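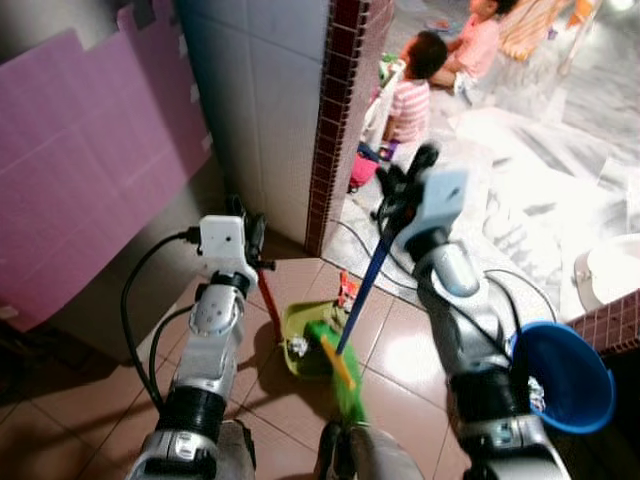 Part 3. Sweeping the small tiled room

Okay, so you've got your kit sorted from Part 2. I do this bit before any mopping, because wet crumbs on tile are miserable to pick up.

What you need: a long-handled broom, a dustpan with its own handle (mine's the green Tredard one), and a plastic bucket for the bits.

1. Stand the bucket off to one side, near the wall and well out of your sweeping path. I used to leave mine in the doorway and kicked it over every Wednesday!

2. Start at the far corner and use short, low strokes. Big swings just fling the dust up onto the wall tiles.

3. Follow the grout lines where you can. Grit loves to sit in them, so go over each one twice – once along, once across.

4. Pick up anything chunky first if it's damp. Dry paper and snack wrappers can go in the dustpan with everything else.

5. Lay the dustpan flat on the floor with the lip facing your pile. Hold it still and bring the broom to it in small pushes.

6. Slide the pan back an inch and sweep again. That catches the thin line of dust that always gets left behind (there are usually two or three of those).

7. Tip the pan into the bucket slowly, close to the rim.

Note: My broom handle adjusts from 800 to 1383 mm. I'm tall, so I keep it nearly all the way out, but try a few lengths and see what your back likes.

Caution: Glossy tiles get slippery. If you find a puddle, stop and dry it before you carry on, and never sweep up broken glass with bare feet. Shoes on, please!

Once the floor's clear, empty the bucket, rinse it and go on to Part 4, Mopping.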